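Atelier partagé Sotaletti — Galerie du projet Thongdee

Robotique : assemblage du banc de bras et de main

La présente page accompagne le chantier Thongdee, conduit dans les locaux de l'atelier partagé Sotaletti depuis le mois de décembre. Le projet porte sur la construction d'un banc d'essai réunissant une main robotique à doigts articulés, un bras et un mécanisme à biellettes, destiné aux adhérents qui souhaitent se former au réglage et à la commande d'ensembles de ce type. Il est placé sous la responsabilité de Mme Wanpen Chantharasri pour la partie mécanique et de M. Decha Rojanasak pour la partie électrique. La documentation est tenue par Mme Izzati Latuheru, à qui peuvent être adressées les demandes de correction.

Cadre du projet

Le banc a été inscrit au programme de l'atelier à la demande de la section robotique. Le budget arrêté s'élève à 1185 euros, hors outillage déjà présent dans les locaux. Cette somme couvre la visserie, les roulements, le câblage et les pièces d'usure ; les capots et les supports sont fabriqués sur place. Toute dépense supplémentaire fait l'objet d'une demande écrite auprès de Mme Chantharasri, accompagnée de la référence du fournisseur et du délai de livraison.

L'alimentation retenue est de 24 volts. Ce choix a été discuté en réunion de section, une partie des adhérents souhaitant conserver les blocs de 12 volts du chantier précédent, dénommé Burnley. Les essais menés sur Burnley avaient cependant montré des chutes de tension lorsque plusieurs moteurs démarraient ensemble, et la section n'a pas voulu reconduire la difficulté. Les anciens blocs restent disponibles pour les petits montages — ils sont rangés avec les alimentations de table.

État d'avancement

La phase d'assemblage mécanique est en cours. Les opérations suivantes sont inscrites au plan de travail du trimestre :

Contrôle du serrage aux articulations des doigts, à la clé dynamométrique, et report des valeurs dans le cahier de montage.
Réglage du jeu des poulies et des biellettes, mécanisme hors tension.
Repérage des câbles aux deux extrémités, selon la nomenclature établie par M. Rojanasak.
Mise en place de la carte de commande Zesix et vérification des sens de rotation, moteur par moteur.

La carte Zesix a été livrée avec une version du micrologiciel antérieure à celle que prévoyait le dossier. M. Chaiwat Nuchit a procédé à la mise à jour et consigné la marche à suivre dans le cahier. Les adhérents qui interviennent sur la commande sont priés de relever le numéro de version avant toute modification et de l'indiquer en tête de leur compte rendu. Deux comptes rendus du mois dernier n'en comportaient aucun et ont été retournés à leurs auteurs.

Une campagne d'essais de 100 cycles de flexion est prévue pour chaque doigt, à vitesse réduite. Elle ne débutera qu'après validation du cahier de montage par les deux responsables. Les résultats seront affichés dans l'atelier et repris sur cette page, y compris lorsqu'ils conduisent à démonter une articulation.

Conditions d'intervention

L'accès au banc est réservé aux adhérents ayant suivi la séance d'initiation assurée par Mme Buppha Chareonsuk. Le nombre de personnes présentes au poste est limité à 4, encadrant compris. Les interventions mécaniques s'effectuent alimentation coupée et consignée. Le port de bijoux, de manches amples et de gants tricotés est proscrit à proximité des poulies.

Les films de protection posés sur les surfaces ne doivent pas être retirés sans l'accord du responsable mécanique. Les pièces démontées sont déposées dans les bacs étiquetés du projet, jamais sur l'établi commun, et la visserie est remise en sachet avec mention de l'articulation d'origine. Les jeux de clés empruntés sont restitués avant 21 heures.

Consultation et reproduction

Les vues publiées dans cette galerie peuvent être reproduites à des fins d'enseignement, sous réserve de mentionner l'atelier Sotaletti et le projet Thongdee. Les plans des supports sont communiqués sur demande, dans leur état du moment ; la cote d'entraxe du mécanisme reste à confirmer et ne saurait être utilisée pour une fabrication.

Vue de montage — la main à un doigt tendu au-dessus du segment cylindrique gris ; à droite, la barre jaune et le mécanisme noir à biellettes.
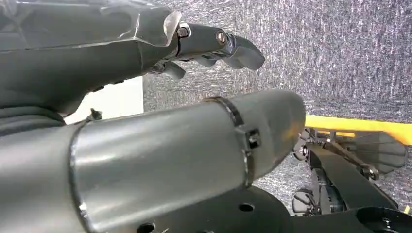 Les demandes de plans sont à déposer par écrit à l'accueil de l'atelier, à l'attention de Mme Latuheru, en précisant la pièce concernée et l'usage envisagé. Les fichiers sont transmis au format d'échange habituel de la section, accompagnés de leur indice de révision.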